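Home | Support | Robot Guides | Safety Notices

Recovering From a Stopped Grasp Inside a Refrigerator

September 22, 2024
By the Palholm Support Desk
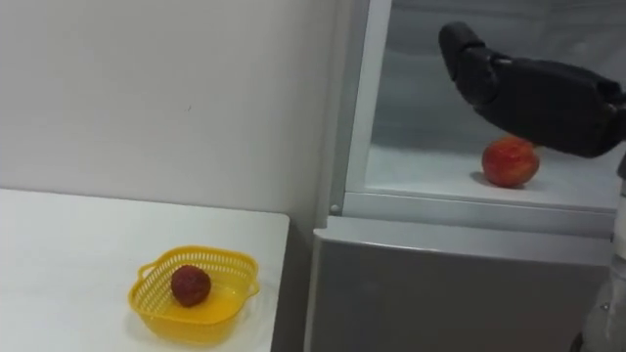

This procedure applies when the hand stops inside an open compartment and the controller reports fault 217 (finger torque limit). The fault is most often recorded during fruit transfer tasks, when a finger meets the compartment floor before it closes on the item. Operators at the Eltness site should follow the steps in order.

1. Press the stop button on the pendant. Do not reach into the compartment while the arm has power.

2. Confirm that the status light is steady amber. If it is flashing, wait for the arm to finish its hold cycle.

3. Select Release Fingers and hold the key for 2 seconds. The fingers will open at low force.

4. Jog the arm straight up until the fingertips clear the item, then back out through the opening. Sideways motion at this stage can damage the compartment frame.

5. Inspect each finger joint for cracks or trapped material. A damaged finger must be replaced before the arm is restarted.

6. Discard any fruit that was pinched or dropped.

7. Clear the fault and run the Tekano hand check with the compartment empty.

If fault 217 returns during the hand check, lock out the arm and send the log to Palholm Support.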